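## Section 3: Before You Buy the Arm

*Applies to the Mamo conveyor kit with any third-party arm and hand. Read this section before you sign a quote. Sections 4 and up assume you already own the equipment.*

Most budgets for a pick-and-place station start with the arm, because the arm is what the salesperson wants to talk about. Start with the task. A good many jobs that get quoted with a five-fingered hand can be done by a plain two-jaw gripper, and a few can be done by a chute.

### 3.1 Decide whether you need the hand

1. Write down every object the station has to move. Leave out the ones you might want to move someday.
2. Try each one with a two-jaw gripper. Any dealer who won't lend you one for a day is telling you something about their support.
3. If the gripper handles all of them, stop and go to 3.3.
4. If it fails on some, write down which ones and how it fails. Slipping and crushing are often fixed with softer pads.
5. Quote a jointed hand only for what is left.

> **Note:** "Humanoid" on a quote describes a shape. It does not promise a grip force, a cycle life or a spare parts price. Get all of these in writing.

### 3.2 Measure the bench you will really use

Brochure layouts show the arm, the belt and a lot of clean floor. Plan for the rest of it: pendants, power supplies, a computer and the cables between them. The Morkevholm quote we were given as a model allowed no bench space for any of this.

1. Mark the belt on the bench with tape at full length, side rails included.
2. Mark where the arm comes in, and swing a stick of the same reach through the space.
3. Set out a box for each pendant where a person can reach the emergency stop without leaning over the belt.
4. Leave a clear strip on the working side for trays.
5. Whatever is still on the bench needs a home. Price the extra table now.
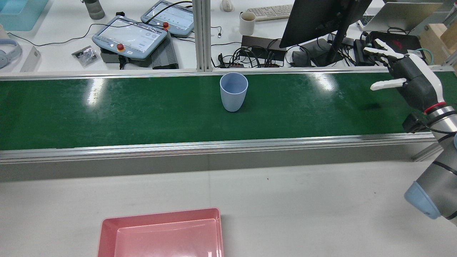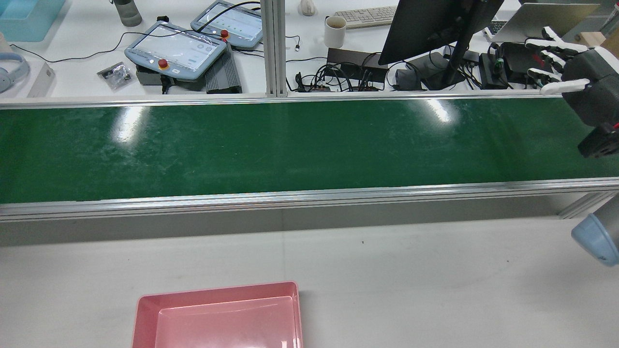
*Hand over the right end of the belt, pink tray on the near side, pendants and cabling on the bench beyond the far rail.*

> **Caution:** Do not accept a layout in which the only emergency stop is on the far side of a moving belt from the operator. If the quote lists a second stop as an option, treat it as required and add it to the price.

6. Check the lights. Glossy belts throw glare, and vision software sold as "lighting independent" should be tested under your own ceiling, at the time of day you plan to run it. Ask for the test before the deposit.

### 3.3 Build the budget

Use a sheet with one line per item. A single line marked "integration" is where money goes to hide.

1. List the arm, hand or gripper, controller, belt and mounting.
2. List cables by length. The Vumow cable set runs $393 and is left off the standard quote. You will need it.
3. List the computer and monitor separately, even if you plan to borrow them from another department. Borrowed computers get asked for back.
4. Add training for at least 2 people. One trained person is a station that shuts down for vacations.
5. Add guarding or a scanner, as your risk assessment requires. The assessment costs money too, so give it a line.
6. Ask for the yearly software fee and multiply it by 3. Put that number in the purchase price column, where your manager will see it.

> **Note:** Sembridge and others will offer to waive the first year's fee. Ask what the second year costs and whether the arm still runs if you don't pay.

### 3.4 Acceptance test

Do not rely on a demonstration at the dealer's site with the dealer's objects. Write your own test and attach it to the order:

- 100 picks in a row, using your objects, on your bench
- objects placed by your operator, with no one from the dealer touching them
- every drop, stall and manual reset counted as a failure
- final payment held until the test is passed

Agree on the allowed number of failures before the equipment ships. If the dealer wants to discuss it after delivery, the answer is no.

> **Caution:** Run the test at the speed stated in the quote. A slow pass proves very little about throughput, and throughput is what you used to justify the cost.

Keep the signed test sheet with the warranty papers. Section 4 covers unpacking.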